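## 4. Routine care of the upholstery and the floor around it

This section covers the Putero sofa with the tufted seat. The steps are the same for the Bachmann armchair, except that the chair has no base panel and you can skip step 6.

**You will need**

- Two clean white cotton cloths, washed without fabric softener
- A vacuum cleaner with a soft brush head
- Lukewarm water and a small amount of Deltar mild soap

**Caution:** Do not use colored cloths on light covers. Dye can transfer to the cover and it will not wash out.

1. Take off anything resting on the seat, the back or the armrests. Loose cushions are cleaned separately (see Section 5).
2. Vacuum the seat with the brush head. Follow the stitched creases first, then go over the padded squares. Use the lowest suction setting.
3. Open each crease gently with two fingers and vacuum along it. Do not push a hard nozzle into the stitching.
4. Mix the soap and water in a bowl. Wet the first cloth and wring it out until it no longer drips.
5. Wipe the smooth cushions in long strokes from back to front. On the tufted part, wipe one square at a time and finish at the crease.
6. Kneel down and clean the lower front edge, where the base meets the floor. Dust from the carpet collects here and leaves a gray line on cream covers. Lay the cloth flat and press it into the gap with your hand.
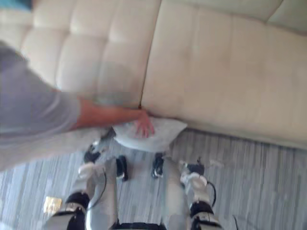
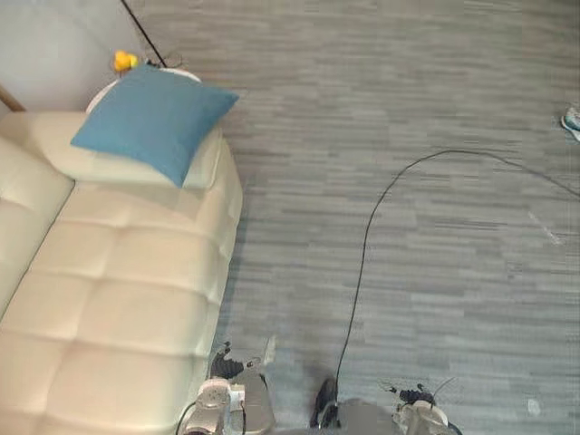 7. Wipe again with the second cloth and plain water to remove the soap.
8. Let the cover dry for 30 minutes before anyone sits down. Thick seams take longer — check them by hand.
9. Vacuum the floor along the full length of the sofa. On carpet with a streaked pattern, run the vacuum in the direction of the lines.

**Note:** Keep floor cables clear of the base when you move the sofa. Lift it with two people and do not drag it. The three-seat model weighs roughly 138 pounds.

**Stains.** Blot fresh spills at once with a dry white cloth. Work from the outside of the stain toward the center and do not rub. For grease or ink, stop after blotting and contact Cendivon customer care. Ask for Benedikt Ammann, and have the order number from the label under the seat ready.

**How often.** Repeat steps 1 to 3 every week and the full procedure every 2 months. In homes with pets, clean the lower edge more often.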